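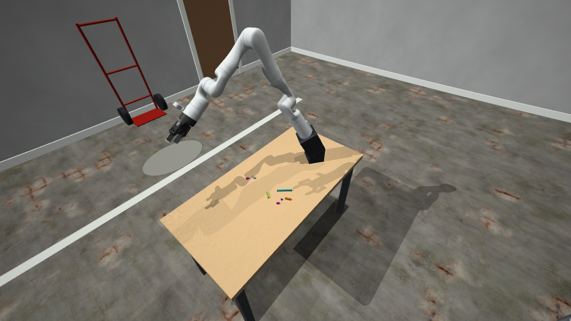
Floor coatings and the question of moisture

Nov 27, 2023

Most failures of resin flooring start in the slab, according to the technical manager of Ranus, a contractor that lays and repairs industrial floors. We spoke to him at the company's Ellato depot, where failed samples are kept on a shelf with the job number written on the back.

"The client sees a blister and blames the product," he said. "I want the moisture readings first. In half of the disputes I get, there are no readings."

Ranus drills its test holes to 40 percent of slab depth on floors drying from one side, and leaves the probes to settle before logging a value. Surface meters are used only to decide where to drill. "A surface meter tells you about the surface. The water that does the damage is lower down."

He cited a packing hall of 1,000 square meters finished in March. The slab had been poured 154 days earlier and the schedule assumed it was dry. Two of the probes disagreed, both on the north side, where the doors had been kept shut. The coating went down on day 161, over a moisture-tolerant primer that was not in the original price.

"That was an argument," he said. "The primer was a small part of the total. Taking up a bonded floor is a large part of any total."

On preparation he is equally firm. Ranus shot-blasts where access allows and grinds the edges by hand. Acid etching is no longer offered — the rinse water goes back into the slab, and the profile it leaves is uneven.

The company tried a fast-curing topcoat, Lumance, on a small loading area at Ağca last winter. He has no complaint about its hardness but finds the working time short for a crew of three. "You mix less and you mix more often. If someone stops to answer the phone, you have a lap mark."

Asked what he would change in a standard specification, he named the handover clause. It should state who takes the readings, at what depth, and who pays if they are high.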